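From: Gifty Aidoo
To: drestance-users
Date: January 11, 2025
Subject: Re: [drestance-users] Planner times out near tall objects

Marianna Szulc wrote:
> After updating I get a timeout on nearly every pick in the bathroom
> scene. The kitchen scene is fine with the same settings. Is it the
> collision margin, or did the default sampler change?

The sampler is the same as in July. What changed is the padding: every mesh is now padded before the convex hull is built, so narrow gaps close up. I ran your config on the Fitden scenes with seed 11 and got the same timeouts.

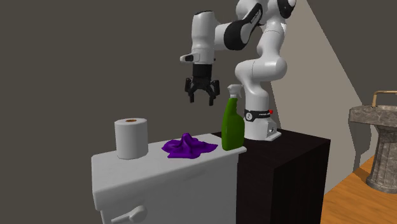
Start states are worth checking before you touch the margin. The planner rejects a start in collision, resamples 20 times, and reports all of that as a timeout. In my run the open fingers hang between the purple cloth and the green spray bottle, level with the trigger head, and the padded hull of the bottle is wider than it looks – the spray head sets the width all the way down.

Two things to try:

hull_mode: decompose
max_hulls: 64

If that is too slow, leave the hulls alone and set the padding to 5 mm. Hugo has a patch that reports start collisions as their own error. I have not tested it yet.

Can you send the log with verbose on?

Gifty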